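Measuring dew point with a cheap sensor in a cold room

The back room of the house has one outside wall, one radiator and a persistent line of mold along the skirting behind the bookcase. Wiping it off with diluted bleach bought me a month each time. In January I decided to measure the thing properly before spending money on it.

The quantity that matters is the difference between the surface temperature of the wall and the dew point of the air touching it. Relative humidity in the middle of the room says very little. A reading of 60 percent at 68 degrees Fahrenheit corresponds to a dew point near 53 degrees, and a poorly insulated corner behind furniture can sit below that all night. Mold does not need liquid water either. A surface held at 80 percent relative humidity for long enough will support growth, so the safe margin is wider than the dew point alone suggests.

The equipment was as follows. Two Viken temperature and humidity loggers, one on the desk and one on the floor behind the bookcase. One thermistor held against the plaster with a square of foam tape, four inches above the skirting. A small board to read the thermistor and write a line to a memory card every 30 seconds. The loggers record at their own interval, which cannot be changed, and export a file with the timestamps in local time and no indication of the zone. I lost an evening to that.

Before trusting any of it I checked the humidity sensors against salt. A saturated solution of table salt in a sealed container holds the air above it at 75 percent relative humidity at room temperature, and the figure barely moves with small changes in temperature. Use a bottle cap of damp salt, more like wet sand than brine, and leave it at least eight hours. One logger settled at 71 and the other at 76. I applied a fixed offset to each. A single-point correction is not a calibration, but the readings of interest were mostly between 60 and 80, so the error at the ends of the range did not concern me much.

The thermistor got the same treatment in crushed ice and water, stirred. It read high by half a degree. Foam tape over the sensor insulates it from the room air but also insulates that patch of wall, which makes the plaster underneath slightly colder than its surroundings. I compared this with a bare sensor pressed on with a dab of thermal paste, and the taped one was lower by less than the resolution of the board. I left it taped.

I collected 200 hours of data with the bookcase flat against the wall, then pulled it out by three inches and collected another 270. Outdoor temperatures were similar in the two periods, though not identical, so the comparison should be read with some caution.

With the bookcase against the wall, the plaster ran between five and seven degrees colder than the desk reading overnight. The calculated relative humidity at the surface was above 80 percent for most hours between midnight and nine in the morning. With the gap, the difference fell to three or four degrees and the surface crossed 80 percent only on the coldest nights - usually those when the door had been shut.
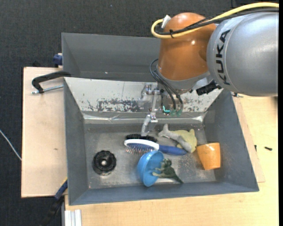

Page last changed: March 15, 2020

The door turned out to matter more than the radiator. Closed, with one person asleep in the room, the dew point climbed by four degrees between eleven and six. Open by a hand's width, it climbed by one. Running the radiator an extra two hours in the evening raised the air temperature quickly and the wall temperature hardly at all.

I also tried a Skestlow desiccant dehumidifier for a week. It lowered the dew point by three degrees and added enough heat to be noticeable. It was also loud, and I went back to the open door.

For the calculation I used the Magnus approximation with the usual constants for water. Over the range found in a house, the formula error is far smaller than the sensor error, so there is no benefit in anything more elaborate. Convert to Celsius first and convert back at the end.

The bookcase is still three inches out, and the thermistor is still taped up. The next job is to move it to the upper corner, where the wall meets the ceiling, and log the same quantities there.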